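Notebook, wet bench and drying room
November, shrinkage series, continued

Start 7:30. Room conditions steady overnight, logger battery replaced, no gap in the record.

Carrying on with the cotton shrinkage work from the last entry. The question from De Haan is still the same: why do their pieces come back from customers shorter in the length than our test report said they would. The report gave a length change within tolerance after the standard number of cycles. Their returns desk measures well past that. Either the customers are doing something we don't do, or we are doing something the customers don't.

Specimens: 4 pieces per fabric, 3 fabrics. A is the plain weave, B the jersey, C the terry. All cut from full width, well clear of the selvedge, conditioned overnight, marked with the indelible pen and the long template. Marks go on in three places in each direction. On B the pen bleeds along the wales, so I went over to sewn marks in contrasting thread and will stay with those. Anyone repeating this should leave the thread ends long and untied. A knotted mark pulls the jersey in by itself and the reading at that spot is worthless.

Washed at 45, normal agitation, ballast made up to the same dry load each time. Torben Buschmann asked why not the hotter program. Answer: the care label on the De Haan pieces does not permit it, and the complaint is about pieces washed by the label. We can run hot later as a worst case, in its own table.

Drying is where I think the difference sits. Our report was made from line-dried specimens. I split each fabric this time, two specimens on the line and two in the tumble dryer, same wash load. Nilmini Rathnayake pointed out that with two per condition we can't say much about scatter. Agreed. It is a scouting run, and if it shows anything we cut more.

First results, after one cycle:

A, line: small change in length, nearly none in width.
A, tumble: slightly more in length. Width the same within reading error.
B, line: short in length, a little wide. Normal for jersey, the loops relax.
B, tumble: clearly shorter than B line, and now narrow as well.
C, line: small.
C, tumble: not usable, see further down.

The B result is what I expected, but the gap is larger than I would have guessed from one cycle. Koen Wouters read the B pieces again after me without seeing my sheet and got the same ordering, with slightly different values on one tumble specimen. Went back to that one. It had not been laid out properly before reading, there was a fold under the template. Flattened by hand without stretching, left it alone for a while, read it again, and the two of us agreed. 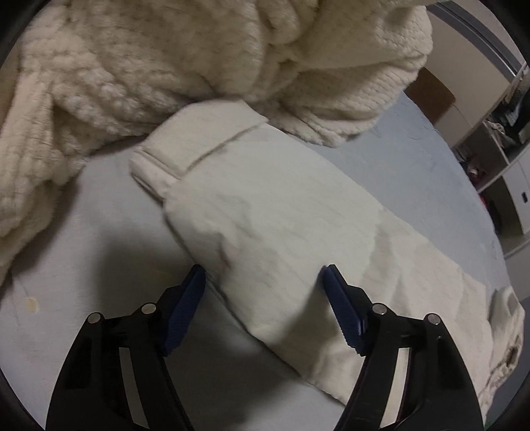
Koen Wouters

Laying out deserves its own paragraph, as we have been loose about it. Method from now on: specimen lifted with both hands, set down on the smooth surface, creases worked out with the flat of the hand toward the nearest edge, never pulled by a corner. Then wait, then measure. With jersey you can pull in a length change as big as the one you are trying to find, and it will hold long enough for you to write it down. I did this on purpose with one offcut and could make it read almost anything I liked. Offcut thrown away so that it doesn't end up in the series.

C, tumble: the dryer stopped early on its moisture sensor. Terry was still damp at the seam side when taken out, the other two fabrics were dry. A damp specimen reads long, so the values are struck out. The sensor probably goes by what touches the drum, and the heavy pieces were balled up in the middle of the load. Options are to dry C by itself, or to run on time instead of sensor. I prefer time, with a weighing before and after. Elsa Dahlgren has the timer table for the old Rendavska dryer and will look up what was used in the towel job.

Detergent: still on the Staltumus powder, same tub for the whole series. More than 92 percent of the tub is left by weight, so there is no danger of having to change partway through. Dosed by weight, scoop removed from the tub so that it doesn't get used out of habit.

Balance check done before first weighing, in tolerance. Template checked against the steel rule - fine along the length, but the short side has a nick near the end. Marked the nick with tape. Don't use that end.

Frans Wuyts rang from De Haan in the afternoon. He confirms that the returned pieces are mostly B. He has no information on how customers dry them, the return form does not ask. He will find out whether a line can be added to the form. He also said that the knitting was moved to other machines at Bravow at some point, and he is not sure whether our original specimens came from before or after the move. If they came from before, the old report and the returned goods are different fabrics and half of this argument falls away. Asked him for the roll numbers.

To do:
Cycles two and three on A and B, same split.
C again, timed.
Count courses and wales on the remaining B from the first report, compare with the present roll.
Order contrasting thread, the red is nearly finished.
New template, or get the nicked end trimmed square.

Washer rinsed and left open. Line specimens stay up overnight, please leave the fan off.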